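The woman who runs the seed exchange in Zerkcombe asked me not to write her name. "Write about the beans," she said, and she poured the tea.

She started the exchange after she moved from Ukthorpe, where she had a garden behind a bakery. Now it keeps 96 kinds of beans, and last year it mailed almost 1000 envelopes to growers. Each envelope has a number. The newest one is 1103, a climbing bean called Valdebenito, which came to her by mail with no letter.

"I planted only half," she told me. "If you plant all and the summer is bad, you have nothing. I learned this with the Laruner bean, and I was sad for a whole winter."
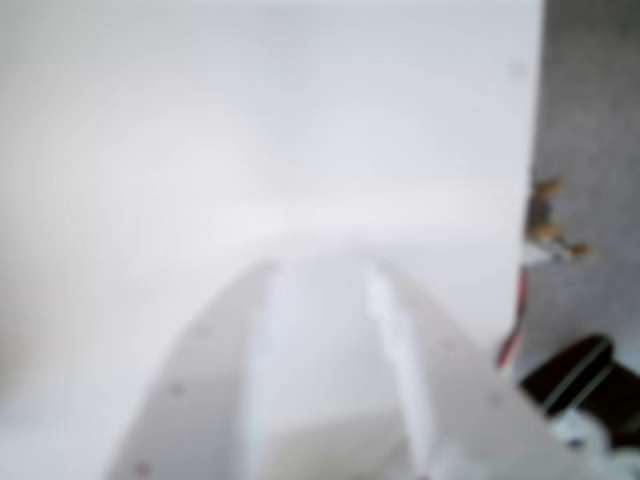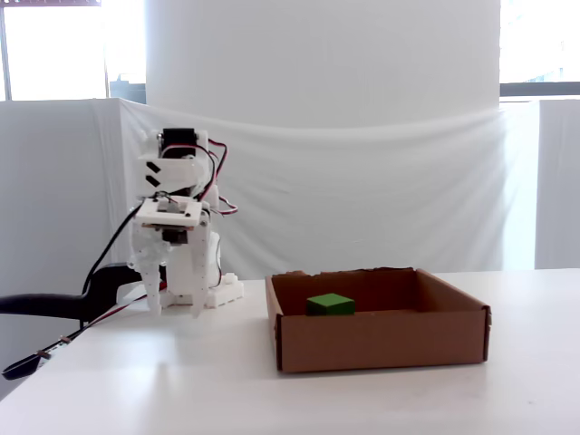 I asked her how a beginner should save seeds. She said the most common mistake is to pick the pods too early, when they are still green. They should stay on the plant until they are brown and make a noise in the hand. After that she dries them indoors for two weeks, in a cardboard box left open like the brown one on the white table, and she turns them every evening. "A plastic bag is the enemy," she said. "The seed must breathe."

In September she will open the exchange again. People can come without seeds the first time, but she hopes they will bring some back after the harvest. I took home a small envelope of Laruner, and I have already chosen the place by the fence.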